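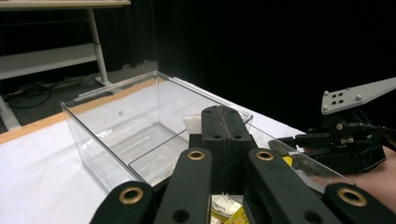 Will a tidy pantry really save you $65 a month?

Last updated: May

Fergal Corrigan thinks most of us waste food because we can't see it. His company, Curnel, sells a home storage course built on that idea, and the sales page promises savings of $65 a month. I asked where the number came from.

"From our members," he said. "We asked them what they used to throw out and what they throw out now."

How many members? "The first 100." And how many wrote back? He had to look it up. It was 30, all of them people who had already paid for the course and finished it. I pointed out that the ones who quit might tell a different story.

"They might," he said. "But I can't make people fill in a form."

We met on a Friday in the kitchen at Grerkar, the shared office where he rents a desk. He is easy to talk to, and some of what he teaches is plain good sense: put the old rice in front of the new rice, shop with a list, keep one shelf for things that need eating soon. My grandmother did all of that – and she never charged for it. 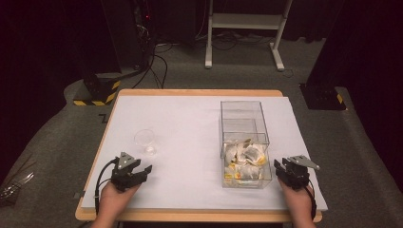
Do people need to buy new containers to follow the course?

"Jam jars are fine," Corrigan said. "Use what you've got. I say that in lesson one."

Lesson two, I noticed, links to a set of matching tubs made by Prunititz, and Curnel gets a cut of each sale. He didn't deny it. "It pays for the website. I'd rather do that than raise the price."

He wants 1000 members by next spring. I asked if he would survey them all, quitters too, and print whatever came back.

"I'd think about it," he said, and went to rinse his cup.

Contact us | © Curnel Watch, all rights reserved | Back to top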